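Lungate tabletop cell
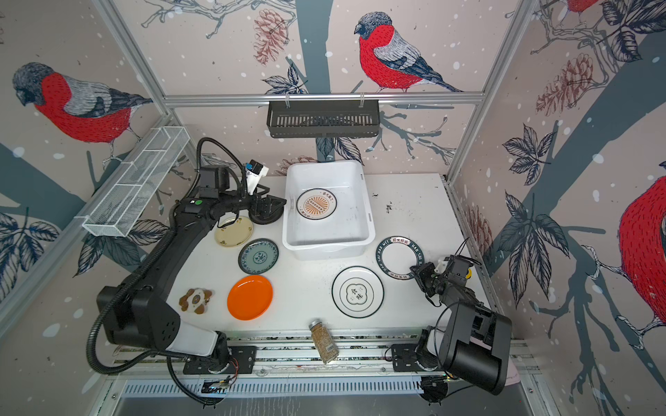 The cell laid out with dishes and a plastic basin, both arms mounted on the front rail.

The Lungate tabletop cell is a two-arm robotic workcell used for dish-handling work at the Mustemetti workshop in Collelville. It was assembled by Shuk-fan Chung, who also wrote its setup sheet, and is maintained by Jayanthi Rodrigues. The name Lungate refers to the cell as a whole — the arms, the table, the surrounding framework and the wall storage — and was carried over from an earlier bench at the same workshop.

Construction

The cell consists of a white tabletop inside an aluminum frame. A horizontal extrusion rail runs along the front, with a panel of slotted metal vents beneath it. Each arm stands on a black mounting plate fastened to this rail, one at the left and one at the right. Because both plates share one rail, a plate that has crept out of place can be corrected without disturbing the tabletop.

A crossbar spans the back wall near the top and carries a black slatted basket. A white wire-mesh basket with compartments is fixed to the left wall. The walls are papered in a winter pattern of red-breasted bullfinches, branches and pinecones on pale pink. The paper is treated as part of the setup, and a torn panel is replaced with the same pattern.

Arms

The two arms differ in appearance. The left arm is black and white, with a long curved upper segment, and the right arm is black with a boxy body near its base. A small white sensor housing is mounted on the wrist of the left arm. Its corrugated cable runs in a loop from the wrist down toward the base, and the setup sheet asks for enough slack to let the wrist turn fully in both directions. The thinner cable on the right arm is checked in the same way.

A green indicator is located on the joint housing near the left elbow. The setup sheet has the operator wait for it before any motion is commanded.

Setup

Setup begins with the mounting plates. The bolts are checked with a torque wrench set to 6 newton meters, left plate first. Both arms are then moved by hand through their range with the drives off. Any grinding or sudden stiffness is written in the log and the arm is left off until it has been looked at.

After power-up, each gripper is opened and closed 5 times over a clear patch of tabletop. The left wrist sensor is then checked against a printed target. Rodrigues added a second check at a low angle in September, after a run of errors on glossy plates.

The dishes are put out last. A typical layout has a white rectangular basin toward the back, with plates of different colors and rim patterns spread over the rest of the surface. Patterned and lettered plates are mixed with solid ones, and a small item such as a glass spice jar may be laid on its side near the front. Positions are changed between sessions. The first approach to the basin is made at reduced speed, with a hand on the stop button.

Routine care

The tabletop is wiped at the end of each session. Crumbs and specks matter mostly at the grippers, where they collect around the finger joints, and these are cleaned with a dry brush. Solvent is kept away from the sensor lens, which gets a lint-free cloth only.

The front vents are vacuumed from the outside. Plate bolts are rechecked after every 100 hours of running, along with the crossbar brackets. Cable ties are cut off and replaced at the same visit.

Repairs

The most common repair is replacement of the finger pads. The longest stop on record followed a worn cable on the left arm, which gave intermittent sensor dropouts and was at first logged as a software problem. Chung traced it by bending the cable a short section at a time while watching the signal. The fault is entered in the log as item 119. The replacement cable was fitted with a wider loop at the wrist, and the setup sheet was changed to match.

See also

Mustemetti workshop
Rodrigues finger pad
Gripper maintenance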